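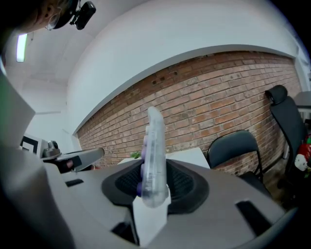
Chapter 6
Small Clear Plastic Articles: Identification, Sorting and Storage

Reading time: 14 minutes

6.1 Scope of the chapter

Chapter 5 dealt with opaque household goods, which can in most cases be sorted by outline and colour alone. The present chapter deals with articles made wholly or partly of clear or frosted plastic: tubes, caps, sleeves, dispensers, covers and small bottles. They are handled in quantity in store rooms, repair benches and packing rooms, and they account for a large share of sorting errors. In the Garkgate store-room exercise, which is used throughout this book, 133 articles were sorted by hand in one session. Of these, 55 were clear or frosted, and the errors recorded in that group exceeded those in all other groups combined.

The opening photograph shows an article of the type considered in sections 6.3 and 6.4. It is tall, roughly cylindrical and rounded at the top, and its translucent body has a slightly milky surface. Small purple parts can be made out along one side. Whether these parts lie inside the body or against it cannot be settled from a single view, and the student should note this difficulty before reading further.

6.2 Terms

Clear: transmitting light with little scatter, so that print placed behind the wall of the article can be read.

Frosted: transmitting light with enough scatter that edges behind the wall are softened. Print can be read only when it touches the wall.

Body: the largest single moulded part of the article.

Insert: any separate part held within the body.

Attachment: any separate part fixed to the outside of the body.

Standing axis: the line along which the article is longest. Articles are described with the standing axis vertical unless stated otherwise.

Retamal's scheme (Violeta Retamal, Koyama workshop notes) adds a further term, "blind part", for a part which can be seen but not assigned to the inside or the outside. The term is adopted here. A blind part is entered on the record sheet with the letter B until the article has been turned.

6.3 Viewing position

A clear article should be held upright by its lower end and viewed against a plain ground. White is suitable for coloured parts. A dark ground is preferred for colourless inserts, whose edges disappear against white. The article is then turned through 90 degrees about its standing axis and viewed again. An insert will shift relative to the near wall of the body; an attachment will keep its place on that wall.

Overhead strip lighting produces a long reflection on curved plastic, and this is often recorded in error as a seam. Tilt the article slightly. A reflection moves along the surface and a seam does not.

6.4 The record sheet

The Drenedia sheet, reproduced in Appendix C, has one line for each article. Entries are made in the following order:

1. Body: clear or frosted.
2. Outline: cylindrical, flat-sided, tapered or irregular.
3. Top: rounded, flat or open.
4. Coloured parts: colour, and position on the standing axis.
5. Blind parts: B, or a dash if none.
6. Tray number.

Function is left off the sheet at this stage and is treated in section 6.7.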